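Volness Household Board > Closets and Clothes > Storing baseball caps: stack or hang?
Thread started Mon 5 February

pinecloset
Good evening to all. I would like to ask for advice about caps. I have 40 of them, all baseball caps, and until now they lived in a plastic box under the bed. Last weekend I opened the box and several had a dent in the front that does not want to go away. I live in a small apartment, so a wall full of hooks is difficult for me. My question is how you keep them. Do you stack them one inside the other, or do you lay every cap separately? Please write also if your caps have a soft or a hard front, because I suspect the answer is different.

marrow_lane
Stack them, but do not fold the back into the front. This is the mistake that many people make. The cap behind must sit with its crown inside the crown of the next one, all brims to the same side. I keep mine so on a closet shelf and the fronts are still good. My oldest ones are Longo with a hard front.

tofta
I do not agree with stacking. When you want the cap from the middle you pull out everything, and after one month you wear only the first three. I had this for years. Now I use the Wideter rail inside the closet door, with clips, and I see every color at once. It takes the width of the door and nothing more.

marrow_lane
The clips leave a mark on the brim. I had the same rail and returned it. On the light caps you could see a small line exactly where the clip was biting.

tofta
Then clip the strap at the back and not the brim. I have no marks.

marrow_lane
With a strap, yes. Some of mine are closed at the back, so there is nothing to clip. But I admit that for caps with a strap your way is better than I wrote.

pinecloset
Thank you both. Nearly all of mine have a strap, so the rail could be possible. But the door of my closet is a sliding door. I forgot to mention it, sorry.

oatfield22
Before you buy anything, lay all the caps on a big table and sort them. I did this in June when we moved and I was surprised how many I did not like anymore. I kept 20 and the rest went to the thrift shop. For 20 caps you do not need a system, you need one shelf.

pinecloset
I knew that somebody would write this :) I am not ready to give them away. Several are from trips.

oatfield22
I understand. Still I would do the sorting, also only for cleaning. Look at the sweatband of every cap. If it is dark, do not put it near the clean ones.

kettle_and_hook
About the dents: hold the front over steam from a kettle for a short time, then push it out from the inside with your hand and put a rolled towel in the crown until the next day. Be careful with your fingers. It worked for me with soft fronts. With a hard front it came back only halfway.

tofta
Please no steam for old caps with cardboard in the brim. The brim becomes wavy and then the cap is lost. A damp cloth inside the crown is slower but safer.

kettle_and_hook
I wrote front, not brim. But yes, on an old cap I would also be careful. For washing I use the Kikari mesh bag, cold water, and never the dryer.

marrow_lane
I wash by hand only. 15 minutes in the sink with mild soap, and then a bowl inside to keep the shape. Red and maroon separately, they can give color for longer than you believe.

pinecloset
I have now tried some of this, so here is my report. The towel helped with the two soft caps. The steam I did not dare.

For the storage I decided on a mix. The caps that I wear every week will lie on an open shelf, and the others will be stacked in a wider box, crown in crown, as marrow_lane explained. I wanted to make 15 for the shelf, but the shelf is too short for that, so I must choose more strictly.

I also began to sort by color, as a compromise with oatfield22. The dark ones are the hardest. Black and navy look the same to me in the evening, and I put them together by mistake more than once – in daylight it goes better. Maroon and red I will hold apart, at least until all of them are washed. I noticed too that I prefer when the brims look toward me, then I can take a cap with one hand and the crown is not touched.

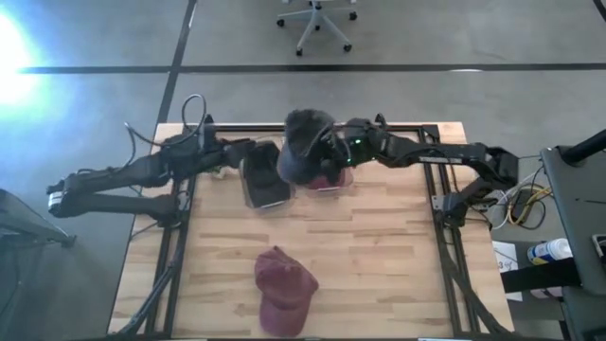

What I still do not know is if the box should have a lid. With a lid there is no dust, but I am afraid of a closed smell in summer. If somebody has kept caps in a closed box for a long time, please write how it was.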